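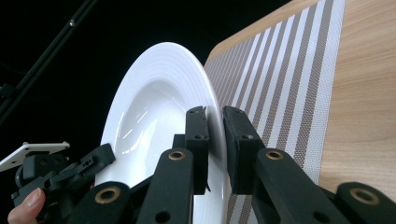

파티마 올라툰지는 예산표를 받자마자 이렇게 답장을 보냈다. 손가락 패드는 왜 소모품 칸에 없느냐고, 그거 제일 먼저 닳는데 장비비에 묶어 놓으면 나중에 어디서 꺼내 쓸 거냐고. 맞는 말이라 할 말이 없었음. 그래서 표를 처음부터 다시 짰다. 새벽 두 시까지.

급하게 적는다. 내일 오전에 최종본 넘겨야 해서 정리 겸. 나중에 내가 다시 보려고 쓰는 글이기도 하고, 지난번 글에 그리퍼 예산 물어보신 분들 답도 될 것 같다.

일단 상황. 올해 안에 써야 하는 돈이 있고, 내년으로 못 넘긴다. 용도는 식기 집기 작업용 핸드헬드 그리퍼 추가 구매, 그리고 그걸 받쳐 줄 주변 장비. 로봇팔은 이번에 안 산다. 팔은 6월에 이미 한 번 싸우고 결론 났다. 팔 한 대 값이면 손에 드는 그리퍼로 훨씬 오래 데이터를 모을 수 있고, 팔은 설치할 바닥부터 문제다.

견적은 두 군데서 받았다. 랄트사이드(Raltside)하고 호브리지(Horbridge).

랄트사이드는 한 세트 530달러. 손가락 링크, 패드, 손잡이까지 포함. 마운트 판은 별도인데 이걸 견적서 둘째 장 맨 밑에 작게 써놨다. 하마터면 놓칠 뻔. 호브리지는 387달러인데 조립이 안 된 상태로 온다. 부싱 압입도 우리가 해야 함. 압입 지그가 없으니 그것도 사거나 빌려야 되고, 그러면 차이가 별로 안 난다. 시간까지 치면 오히려 손해일 수도 있다. 근데 부품을 낱개로 파는 건 호브리지뿐이라 완전히 버리기도 애매하다.

그래서 지금 안은 이렇다.

랄트사이드 완제품 네 세트. 2,120달러.
호브리지는 완제품 말고 예비 패드하고 부싱만. 가격은 아직 회신 대기.
나머지는 식기랑 매트, 케이블, 잡다한 것.

전체 한도가 2,612달러라서 네 세트 사고 나면 492달러 남는다. 운송비가 여기서 나가야 된다. 빡빡하다. 다섯 세트는 애초에 안 된다, 계산기 두드려 보고 바로 포기.

그리고 접시. 접시값을 우습게 보면 안 됨. 처음 표에는 식기 항목이 아예 없었다. 탕비실에 있는 거 쓰면 되지 했는데, 같은 접시만 계속 집으면 의미가 없다. 유광, 무광, 테두리 넓은 것, 깊은 것 섞어야 하고 사기로 된 건 깨진다. 매끈한 유약 면은 패드가 새것일 때하고 닳았을 때 손맛이 확 다르다. 세워서 테두리 잡는 동작은 특히 그렇다. 패드 예비분 얘기가 여기서 다시 나옴. 결국 파티마 말이 맞았다는 얘기를 길게 쓰고 있네.

식기는 20점으로 잡았다. 전부 새로 사는 건 아니고 반은 중고 가게에서. 영수증 처리가 되는 가게여야 한다!! 지난번에 간이영수증 받아 왔다가 반려당했다. 그 돈 아직도 못 받았다.

엔당 고빈다사미한테도 표를 보여 줬더니 다른 쪽을 짚었다. 납기. 랄트사이드가 4주 부르면 6주로 보라고 한다. 그러면 연말 마감에 걸린다. 검수까지 끝나야 집행으로 잡히니까 발주를 이번 주에 못 넣으면 사실상 끝이다. 선금 조건도 물어봐야 하고. 엔당은 두 세트씩 나눠서 발주하라는데, 그러면 운송비가 두 번 나간다. 492달러에서 그걸 뺄 자신이 없다. 한 번에 넣고 대신 납기 확약을 메일로 받아 두는 쪽으로 기울었음.

무브어브리지(Movurbridge) 쪽 임대도 잠깐 알아봤다. 월 단위로 빌려주는데 파손 보증금이 있다. 우리처럼 하루 종일 집고 놓고 집고 놓는 팀은 보증금 돌려받기 어렵다고 봐야 한다. 석 달 이상 쓸 거면 사는 게 낫다. 한 달짜리 과제면 임대도 괜찮을것 같음.

게신(Gethin) 과제 쪽에서 남는 그리퍼 한 대 넘겨줄 수 있다는 얘기도 있었는데 자산 이관 서류가 너무 많다. 링크 쪽 유격이 얼마나 되는지도 모르고. 일단 보류. 혹시 받게 되면 예비 부품용으로만.

내일 할 일 적어 둔다.

랄트사이드에 마운트 판 가격 다시 확인. 판 네 장 값이 빠져 있으면 표 전체가 틀어진다.
호브리지 패드 최소 주문 수량. 낱개 되는지 묶음만 되는지.
소모품 칸 따로 빼기. 패드, 부싱, 나사.
파손 식기 보충분을 소모품으로 볼지 비품으로 볼지 행정실에 문의.
엔당한테 납기 메일 문구 봐 달라고 하기.

댓글로 패드 재질 추천 받습니다. 우레탄 써 보신 분 계시면 얼마나 가는지 좀 알려 주세요. 실리콘은 먼지가 너무 붙어서 이번엔 빼려고 하는데 아직 확정은 아니다. 마운트 판 가격 답 오면 밑에 추가로 적겠슴.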